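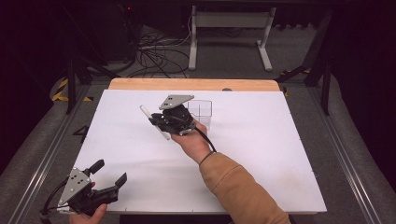
Two hand-held grippers over a white board, the right one holding a thin white rod.

Hand-held demonstration is a way of gathering examples for a learning system. A person holds the gripper and does the task directly — no robot arm is needed in this step. The Kumer set, recorded by Erkico at Virnilbridge, contains 1,832 demonstrations, of which 384 are kept apart for testing. Each one is labelled with the name of its task. Failed attempts are stored also, but in a separate catalogue.

Categories: Robot learning | Data collection methods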